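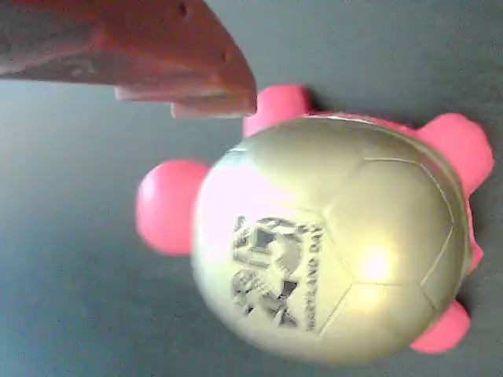

Fig. 1. Toy turtle with a molded, glossy shell, and a gripper finger at upper left.

Unit 2: Tidying as a robot task

Most people would call picking up toys an easy chore. A small child can do it, slowly and with complaints. For a machine it is still one of the harder jobs in the house, and this unit looks at why.

Start with the object in Fig. 1. The shell is a smooth dome, so a pair of straight fingers touches it at only a few points and can slide off. The legs are stubby and give little to hold. A person reaches over the top and never thinks about it. A robot has to pick a spot, an angle and a force.

Then there is seeing. Notice the bright white spot on the shell. Many depth sensors read glare badly - the reading drops out or lands in the wrong place - and the planner may treat it as a hole. Matte surfaces like the pink head are usually easier.

Case for discussion: the Akilano tidy trial

Akilano ran its arm on a floor-clearing task with 410 household items and logged 2,366 grasp attempts. Items were scored as cleared only if they ended up in the correct bin. Boxes and blocks did well. Round, shiny and soft items took up most of the retries. The arm was also slow, and a person had to reset it when something rolled out of reach.

Compare this with the Brultora packing cell. It handles two carton sizes, under fixed lights, all shift long. Nobody would call it clever, but it does its job without much help. The shop floor was changed to suit the machine. Few families will do that to a living room.

So can machines do this chore yet? In part, with a person nearby.

For next class

Read the Akilano trial summary. Choose one object from your own home and write a page on where you would grip it, what could go wrong, and how the robot would know it had failed. Bring the object if it fits in a bag.

Related handouts
Unit 1: What counts as a chore?
Unit 3: Folding cloth and the Yook bench tests
Unit 4: Loading a dishwasher
Lab sheet: Setting grip force on the Iravar arm

Contact the course office | Copyright 2025 | Back to top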